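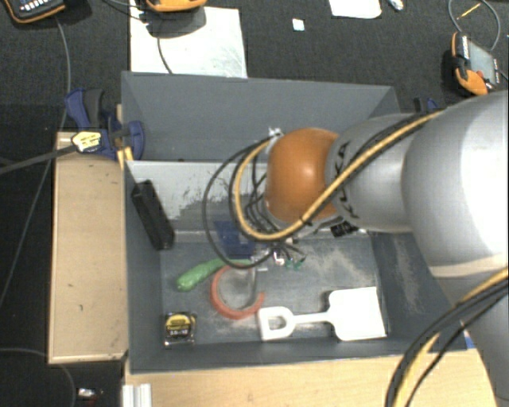
July 22, 2018

Quick one, have to be back at the cellar by two.

Opened the 2015 Robichaud last night. Finally. Bought three bottles of it in April and had been staring at them ever since. First glass was tight, all sour cherry and not much else. Bit of pencil. I left the rest in a jug, went out to water the tomatoes, came back and it was a different wine. Plum skin, black tea, something like the inside of a cedar drawer. Still grippy though. If you have some, wait. I have 2 left and they're going under the stairs.

Also had the Pranik white, which I keep forgetting to write about. Cheap. Quince and lemon peel, a little waxy, salty at the end. We drank it with fried perch and it dissappeared before the fish did. Would buy a case.

The Skesov rosé, no. Tasted like candy and then like nothing. Maybe a bad bottle. Vasilică Anghel swears last year's was great, and he's usually right about pink stuff, so I'll try one more.

Own barrel news: the red is coming along. Topped it up yesterday, pulled a small glass while I was there. Less oak than in spring, thank god. I was scared I'd ruined it by leaving it in the new barrel for 147 days, now its more like vanilla in the background and the fruit is in front again. Tannins rough. Might fine it with egg white, might leave it alone. Vasilică says leave it alone. He says that about everything.

Should come to 30 cases if I don't spill any. Labels not done, corks not ordered, and I still haven't washed the bottles that have been in the garage all year.

More next week, probably after I try that second rosé. If anyone has an opinion on egg whites, email me, I need to decide soon.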